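Section 2: Choosing a place for your Rullis and setting it up

Welcome to the best bit! Once the Rullis weather display has a good spot and a bit of power, it starts gathering readings straight away, and the first full evening of pressure curves is a lovely thing to watch.

Before you begin, check that you have the display, the outdoor sensor, the Cirkuto power lead and the short screws in the paper packet. Keep the packet closed for now. The screws are tiny and they roll.

2.1 Finding a surface

1. Pick a flat, level surface indoors, out of direct sunshine. A desk, shelf or kitchen worktop will do nicely.
2. Wipe it with a dry cloth. The feet grip by suction, and even fine specks of dirt will let air in underneath.
3. Stay at least 506 mm away from radiators, ovens and kettles. Warm air rising past the display will push the indoor reading up. 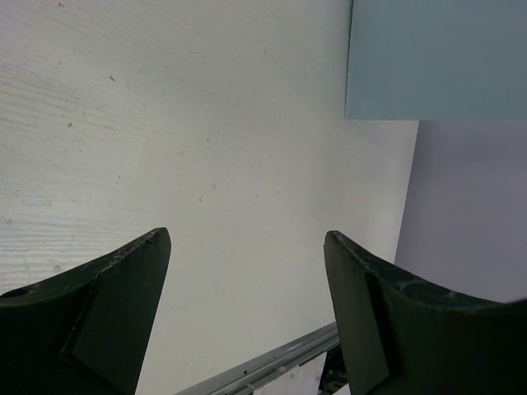
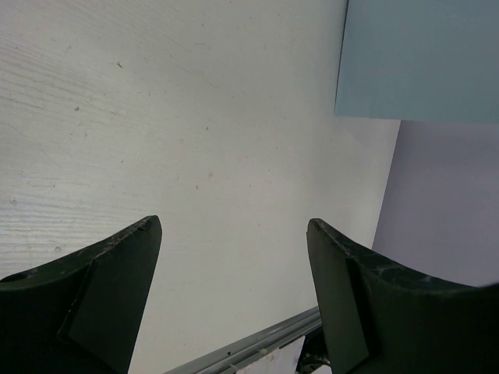
4. Set the display down and press gently on both front corners until the feet take hold.
5. Plug in the Cirkuto lead and wait for the start screen. You will hear one short chime.

Note: A light texture, such as wood grain, is fine. On rough stone or fabric the feet won't hold, so use the Womach base plate (sold separately) or fix the display to the wall as shown in Section 4.

CAUTION: Never lift the display by its lead. Slide a fingernail under one foot to release it, then lift with both hands.

2.2 Pairing the outdoor sensor

1. Pull the plastic tab from the battery door. A green light blinks inside.
2. Hold the sensor close to the display and press PAIR on both.
3. Wait for the code 119 to show. Pairing is finished and the first outdoor reading appears, which is always a bit of a thrill.
4. Hang the sensor outside in the shade. It will reach the display from up to 102 metres in the open, though thick walls shorten that quite a lot.

Note: If code 102 shows instead, the batteries are low. Fit two new ones and press PAIR again.

CAUTION: Do not mix old and new batteries.

2.3 Setting your height above sea level

Do take a minute over this one, as it makes a huge difference to the forecast! Turn the dial to HEIGHT, enter your height in metres from a local map, and press OK. If you own an older Pavliuk barometer, you can match the two by holding OK and turning the dial until the pressures agree.

Leave everything running overnight. The forecast symbols stay grey until enough readings have come in, and then they fill in one by one.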